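Speaker notes: Teaching two arms by hand and by remote
Talk given at Greltstead. Notes by Dorothy Dawber, slides by Lacey Tunstall.

Slide 1. Title
Introduce Lacey. Slides are on the Hulme share, same folder as the parts list. Questions at the end, except for short ones about terms.

Slide 2. Two ways to show a task
Say the two names once and stick to them. "Hand guiding": motors go slack, a person holds the arm and moves it through the task, the joint angles are logged. "Remote": the person stays outside the enclosure and moves a pair of leader arms, and the working arms copy them.
Both give the same kind of file. One row per time step, joint angles plus gripper opening. We log at 50 rows per second in both cases.

Slide 3. Hand guiding
Good for one arm and short moves. The operator feels contact directly, so grasps tend to be gentle.
Problems: the operator's hands and sleeves get into the camera view, and a policy trained on those images learns from things it will never see at run time. With two arms, one person needs both hands just to hold the elbows up. The grippers then have to be opened and closed with a foot pedal. Tumier tried this before us and dropped it.
Do not spend more than a minute here.

Slide 4. Remote
Leader arms are the same shape as the working arms but lighter. Scale is one to one, no remapping of axes. People pick this up faster than a joystick.
Cost: no touch feedback. The operator judges contact by sight. New operators squeeze too hard for the first session. We cap gripper current in software.
Mention delay. Ours is 7 ms on the wired link. If the room asks about wireless, say we have not measured it properly.

Slide 5. What we recorded
400 demonstrations in total, all remote. 73 were thrown out on review. Reasons, in order of frequency: operator paused too long in the middle, object dropped and picked up again, camera stream lost.
Dropped and recovered demonstrations are a judgment call. Lacey wants to keep them as recovery data. I took them out of the first training set and labeled them so they can go back in. Give both views, then move on.

Slide 6. Where the two arms meet
Most of the hard cases come from the space between the grippers. Each arm alone is easy to steer. Near the middle the operator has to watch both sets of fingers at once, and depth is hard to read from one fixed view.
Point to the fingertips on the slide, then to the crumpled plastic bag close by. Clear plastic is the worst material we handle. Its outline changes with every touch, and against bubble wrap the edges are hard to find on screen.
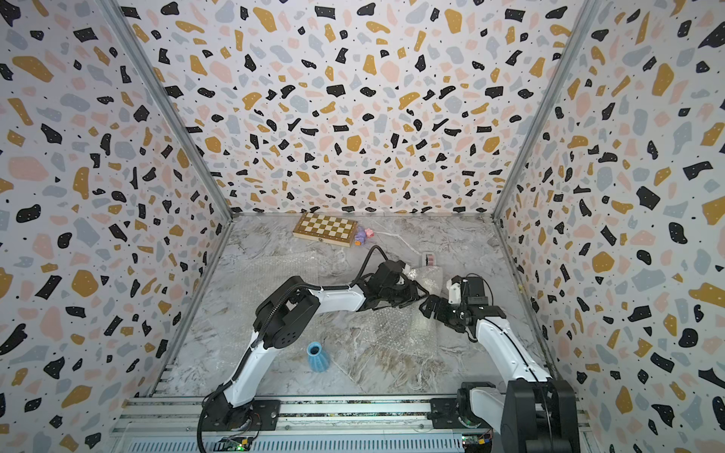

Page last changed: 11/29/19

The vase and the chessboard are the other two things to point out. The vase has a narrow neck, so the approach angle matters more than the grip force. The chessboard is wide and flat, and we treat it as a two-arm job: one gripper steadies, the other lifts.
Cable routing: the cables on the arms need slack at the wrist. Too tight and the logged angle lags the commanded one.

Slide 7. Advice for operators
Move at a steady pace. Finish the motion even if it looks poor, then mark it for review. Return both arms to the rest pose before stopping the log. Swap operators before they get tired, and write the operator's initials in the log header.

Slide 8. Next
Nevetti set of leader arms arrives in January. Plan is to repeat the same tasks with hand guiding on one arm only and compare. Leave the contact slide up during questions.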